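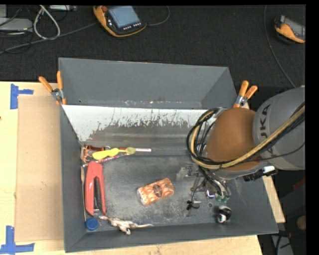

In defence of the odds-and-ends box
Maribel Escobar
26 May 2024

Every house I've ever lived in has had a box that nothing belongs in, and so everything ends up there. My mum's was under the stairs. Mine is a big grey tub by the back door, and I've spent most of this spring being told to get rid of it.

It started in March, when my sister Nina came to stay and decided I needed sorting out. She'd been on one of those tidying courses in Carnarbridge (two evenings and a workbook, and she came home with a label printer) and she stood over my tub with her coat still on and asked me what it was for. Well, it's for things! A tin that's lost its shelf, the bike pump, a glove, the good string. She wrote "unassigned" on a sticky note and put it on the side, and I'm sorry to say the note is now in the tub as well.

I do see what she's driving at. I've read the books too, and they all say more or less the same thing, that every object in a house should have a home and should go back to it the minute you've finished with it. Lovely idea. I've tried it. I had 14 little baskets on the go at one point, all from Fladberg, all the same shade of oatmeal, and for a fortnight I was unbearable to live with. Batteries in one, candles in another, one for "cables, short" and one for "cables, long". Then somebody bought a torch that took a funny battery, and did that go in batteries or with the torch? I put it on the windowsill while I had a think and it stayed there until the summer.

What bothers me about the everything-has-a-home business is that it's written for people whose belongings hold still. Mine don't. Things come into this house halfway to being something else. A can of something gets bought for a recipe and then we have toast. A screw falls out of something and I can't tell you what, but I know that if I bin it a chair will collapse. You need somewhere for those things to wait, and a deep box with hard sides is a very good place for waiting. You can chuck stuff in from the doorway. You can wipe it out. If it gets scratched to bits, who cares, it was never meant to be looked at.

Nina says this is how clutter starts, and she has a point, up to a point. A box like that will fill if you let it. I had one in my first flat that got so heavy I moved house with it unopened, and when I finally tipped it out there was a gas bill from a person I'd never met. So I've got rules now, or habits anyway. It has a divider down the middle, and one side I keep clear. When the busy side gets to the point where I can't see the bottom, I sit on the step with a cup of tea and move anything I still want across into the clear side, and what's left behind goes out. It takes less time than the tea does. I've never missed a single thing that went, apart from one egg timer, and I've bought that again.

I'd also say, and this is where Nina and I properly fell out, that I like rummaging. I like putting my arm in up to the elbow and coming out with something I wasn't after. There was an advert on the bus for Festlow, which is an app that lets you photograph everything you own and then tells you where you've put it, up to 1,000 items on the free version. A thousand! I can't imagine anything more tiring than knowing where all of it is. I'm 53, I've raised two children and a very stupid dog in this house, and I have found things in that tub that cheered me up for a whole afternoon: a ticket from the boating lake, the key to my old bike, half a packet of sweet pea seeds that came up perfectly well.

We've settled on a sort of truce. The kitchen drawers are hers, in spirit, and I do keep the cutlery the way she left it, because it's nicer, I'll give her that. The airing cupboard has labels. I've even got used to the labels. The tub stays by the back door, and when she visits she puts her bag down on the other side of the hall so she doesn't have to look into it.

Last time she was here she couldn't find her reading glasses. We did the bedroom, the bathroom and the car, and she was getting quite cross, and I went and had a feel about in the tub. They weren't in there. But her umbrella was, the one she'd accused me of leaving on the train.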